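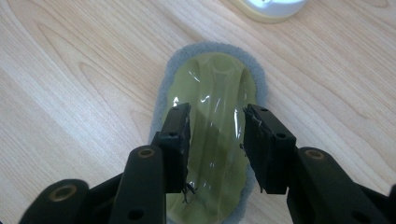

How to look after an oiled wooden table without buying half the shop

Most of the advice about wooden tables is written by people who sell things for wooden tables. That doesn't make it wrong, but it does explain why so much of it ends with a basket of sprays, creams, waxes, "revivers" and a special cloth. I have kept one oiled kitchen table and one oiled desk in daily use for years, and I have tried more of those products than I care to admit. What follows is the routine I ended up with. It is dull and cheap and I am fairly sure it works, though I'll point out the places where I am less sure.

It applies to oiled or hardwax-oiled tops. If yours is varnished or lacquered you can ignore nearly all of it, wipe the thing down and get on with your life.

Find out what finish you have

Do this first. A lot of ruined tables began with somebody oiling a lacquered one, which leaves a sticky film that collects crumbs.

The usual test is to put a drop of water in a spot you don't care about, such as the underside of an overhang or a corner that sits against the wall. Leave it for ten minutes. On lacquer or varnish the drop sits there looking at you and wipes off with no mark. On a tired oil finish it darkens the wood beneath it. On a fresh oil finish it beads up nicely, exactly as it does on lacquer, so the water test on its own proves less than people claim.

For that reason I'd add a second test. Take a bit of fine abrasive paper to the same hidden spot and rub gently. Lacquer gives you a white powder and a scratched, cloudy patch. Oil gives you wood-coloured dust and a patch that looks a shade paler. If you bought the table new, the shop ought to be able to tell you, but ask for the name of the finish. "It's a natural finish" is not an answer. I was told that at a showroom in Rundthorpe about a table that was plainly sprayed with lacquer.

What you need

A couple of cotton cloths, old T-shirts for preference
Washing-up liquid, the mild sort
240 grit paper for repairs, and something finer for finishing off
A sanding block, or a flat offcut of wood
A tin of hardwax oil or plain furniture oil
Felt pads or coasters for anything heavy or hot

You do not need a wood cleaner. I have read the back of a good many bottles of wood cleaner and what they mostly contain is soap, water and scent.

You don't need a reviver either. I bought the Badetti one on the strength of its reviews. It made the table shiny for two days, after which it looked as it had before, only with a faint smell of oranges. Maybe I used it wrongly. The instructions were four lines long and I followed all of them.

Everyday cleaning

Wring out a cloth in warm water with a drop of washing-up liquid in it. Wipe along the grain. Wipe again with a plain damp cloth, then dry it with a third.

The drying matters more than the soap. Water left standing is what does for an oil finish, and it makes no difference how expensive the oil was. People are surprisingly careful about red wine and then leave a wet vase in the same place for a fortnight.

Things to leave in the cupboard:

Anything with bleach in it
Scouring pads
Vinegar. It gets recommended everywhere and I have never found out why. It's an acid, and it dulls oil over time.
Steam mops and steam cleaners, whatever the attachment is called
Silicone polish, which will make every later coat of oil go on in patches

About olive oil

Please don't. Cooking oils never properly harden. The table will look lovely for a week and then feel tacky, and in warm weather it may smell. I have seen the trick with half a lemon and a cup of olive oil described as a family secret on so many websites that the family must be enormous.

Walnut oil is sometimes offered as the exception as it does dry, slowly. It also costs more than furniture oil and can be a problem for anyone with a nut allergy. I can't see the attraction.

Water rings and heat marks

White rings are usually moisture caught in the finish. Dark rings have gone into the wood. The two need different treatment, and most household tips are for the white kind even when the photograph shows a dark one.

For white rings, wait first. Quite a few fade by themselves over a day or two. If yours hasn't, lay a dry cotton cloth over it and press with a warm iron, no steam, for a few seconds at a time, lifting it to check. I was doubtful about this one and it has worked for me more often than not. It has also, once, done nothing at all.

Mayonnaise and toothpaste are the other favourites. Toothpaste is a mild abrasive, so you are sanding your table with mint. Mayonnaise is mostly oil, and what it does is make the mark harder to see until it dries out. Use them if you enjoy that sort of thing.

For dark rings you will have to sand. Go along the grain with the 240 on a block, covering a wider area than the mark itself so you don't dig a hollow. Wipe off the dust. If the ring is still there, carry on a little, and then decide whether you mind it. A black ring from a steel tin or a cast-iron pan is a reaction between the iron and the wood, and it can go deeper than you'd want to sand. Oxalic acid will lift it, but wear gloves, read the packet and try it somewhere hidden. On a veneered top I wouldn't sand at all, as the real wood may be thinner than a fingernail.

Dents

A dent with no broken fibres will often come up with a damp cloth and an iron. The steam swells the crushed wood. Put the damp cloth over the dent, touch the iron to it briefly, let it cool and look. Repeat if it's moving. The finish will be spoiled in that spot and need oiling again, a part the short videos tend to skip.

If the wood is torn, steam won't help. Fill it or live with it. I live with mine.

Oiling

How often? The tin will say every six months, and the tin would like you to buy another tin. I go by the look of it. When water stops beading and the busy end of the table has gone dull and dry, it's due. On my kitchen table that comes to once a year, usually in August when the windows can stay open. The desk has been done twice since I got it.

1. Clear everything off and clean the top as above. Let it dry overnight.

2. Rub down lightly with fine paper along the grain, just enough to take off any roughness. Get every bit of dust off.

3. Stir the oil. Don't shake it, or you will be putting bubbles on the table.

4. Put on far less than seems right. A 200 ml tin does both of mine with some left over. Nearly every sticky table I have been asked about was sticky from too much oil.

5. Wait as long as the tin tells you, which differs a good deal from brand to brand, then wipe off everything that hasn't soaked in. Go over it again with a clean cloth. It should feel almost dry.

6. Leave it for 24 hours before putting anything on it, longer if the room is cold. "Touch dry" and ready for a dinner plate are not the same, whatever the label implies.

7. If it still looks thirsty, put on a second thin coat. Stop at 2. I have never seen a third do anything useful on a table that had been oiled before.

Oily cloths can catch fire on their own when they're left bunched up. This sounds like the sort of thing that gets passed around without being true, and I assumed so for a long while, but it is true and fire services warn about it. Spread the cloths flat outdoors until they are stiff, or soak them in water before they go in the bin.

Do expensive oils last longer?

I can only tell you what I've done. One summer I used Whitcombe hardwax on one half of the desk and a builder's merchant own-label oil on the other, with a strip of masking tape down the middle. The Whitcombe half went on more easily and smelled better. By the next spring I couldn't tell them apart, and I knew which was which. That is one desk with one person leaning on it, so don't treat it as proof of anything. It was enough to change what I buy.

The man behind the counter at the timber yard in Urncombe told me that colour makes more difference than price. Clear oil darkens pale wood and turns it yellow. If you want it to stay pale there are oils with a little white pigment in them. They do help, but they show up badly in scratches, so try one underneath first.

Stopping the damage to begin with

Use felt or cork under pots, lamps and bowls. Check the pads now and again, because grit gets stuck in felt and then you have a small sanding block that lives under your fruit bowl. Rubber and soft plastic feet can leave marks on oil that never quite go, so I avoid both for anything that stays put.

Move things about. Wood changes colour in daylight, and a bowl left in one place all summer leaves a pale shape behind it. It evens out eventually if you leave the patch uncovered. Oiling over the patch won't hurry it along, though I've seen a product sold for that as well.

Keep the table away from the radiator if the room allows it. If the room doesn't allow it, expect the odd small crack at the ends in winter. Most of them close up again when the heating goes off, so leave the filler alone until at least the end of spring.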